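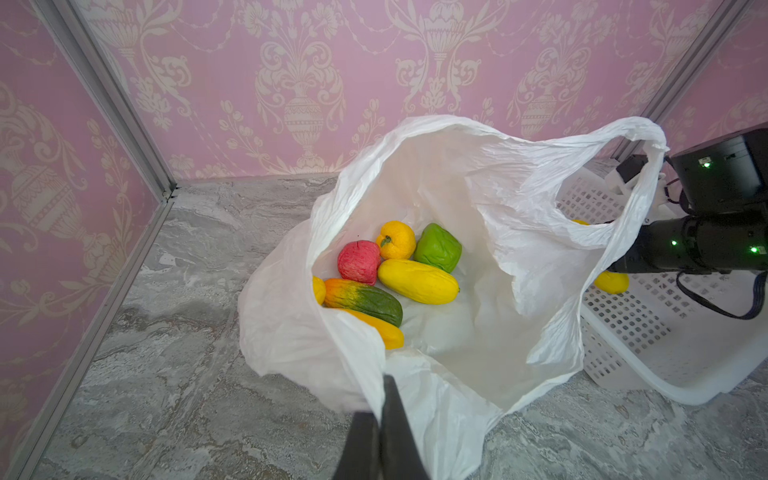
Two-arm bagging build: questions we keep getting

What does it do?
It moves artificial fruit and vegetables between a basket and a plastic shopping bag. One arm handles the bag, the other handles the produce. That is the whole job, and I would be wary of anyone who tells you it is nearly ready for your kitchen.

Who is building it?
Danylo Pylypenko and Divina Agbayani do the mechanical work in the shared workshop at Skotero. I write the control code and this page. Ginette Fraser reads the logs and disagrees with me about them.

Why a shopping bag? Wouldn't a box be easier?
Much easier, and we did a box first. It told us very little. A thin bag folds over whatever you put in it and changes shape each time you let go of the rim. If the code only works with a box, I don't count it as working.

Does it work?
Sometimes. Our best evening was 14 full runs with 4 failures, and I don't trust that number. We had tuned everything that same afternoon, on the same bag. In March we repeated it with new bags and did worse.

What goes wrong most often?
The grip on the rim. If the fingers close on a single layer of plastic, it can slide out without the motor current changing enough to notice. Handles are the next problem – a loop that hangs over the basket can snag the other arm on its way across.

Why fake fruit?
It doesn't bruise or leak, and it can stay out overnight. It's also lighter than the real thing, so please don't take our results as proof of anything about groceries.

Is the patterned wallpaper needed?
Vsevolod Hordiienko thinks a busy background makes the vision code tougher. I have yet to see a test that shows it. We have compared three backgrounds so far and the differences were smaller than the gap between one evening and the next.

Can I build one at home?
You can, if you have floor space and a stiff frame. Bolt the aluminum down before you calibrate, and check the corner screws again afterward. Ours came loose twice. Keep your hands out while the arms have power, and put the stop switch where you can reach it from your chair.

Will you publish the code?
The gripper part, yes, under the name Cesel. The rest has too many numbers typed in by hand – I'd be embarrassed to have people copy them.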